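Secondhand Furniture Questions
Lenton Reuse Page, last updated April 28, 2026

I get the same questions every week, mostly from people who have just been told something by a seller. I don't sell furniture myself. I buy it, fix some of it, and regret a fair share.

Is "solid wood" in a listing worth anything?

Not much. I have seen it used for veneer over particle board, and for a table where only the legs were wood. Ask for a photo of the underside and the inside of a drawer. If the seller stops answering, you have your answer.

Are the cracks in an old tabletop a problem?

Depends who you ask. Sellers call them character and buyers call them damage. Fine surface lines are usually in the finish. A crack you can catch a fingernail in, running with the grain, is in the wood and may open more in a heated room. I would want money off for the second kind and wouldn't pay extra for the first, whatever the listing says about patina.
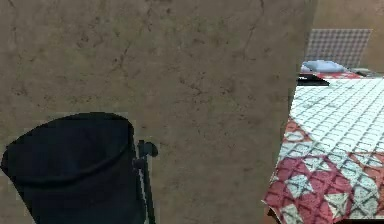

The same goes for stains. "It will sand right out" is something people say when they haven't tried. If it was going to be that easy, they could have done it and charged more.

Do the Bendale and Gilchrist warehouses inspect what they sell?

Both say they do. I asked each one what the inspection covers and got a sentence about quality from one and nothing from the other. Assume you are the inspection. Bring a flashlight, open every drawer, and sit on the chairs.

How do I check for bedbugs?

Look in screw holes, seams, drawer corners and under any stapled fabric. Dark spots and shed skins are the usual signs. A clean look doesn't prove much, so I stay away from upholstered pieces unless I know where they came from. A spray from the hardware store is not a treatment plan.

Is the 12-month Erngate guarantee any good?

Read it first. My copy leaves out "surface wear, movement and prior repair," and I have trouble thinking what else goes wrong with a used dresser. I paid $32 for mine in September and would not do it again.

What about the stock number on the tag?

Mine said 3473. I was told it proved the piece had been logged and checked. It proves somebody had a roll of tags.

Can I bring something back?

Sometimes, for store credit, if you kept the receipt and the person at the desk agrees with you. Get the return terms in writing before you pay.

Do you give valuations by email?

No. Please stop sending them.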